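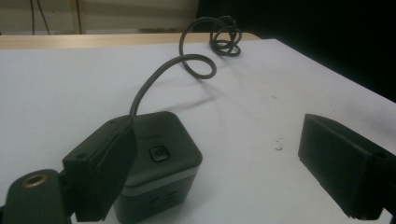

I've had the Risero hand-held gripper kit from Arkum since July. It cost me $213 and came with 2 spare fingers, which I haven't needed yet.

Setup took most of a Saturday. The printed guide skips the part about pairing, so I wrote to support and Tanvir Khondokar sent me the missing page the same day.

It does fine with boxy things. Soft items still slip if I close too fast. The app stops at 1,000 recordings until you clear them out, and I'd like a warning before that. I'd give it 4 out of 5.

Get new posts by email. Subscribe | No thanks

© Mridha | Contact | Back to top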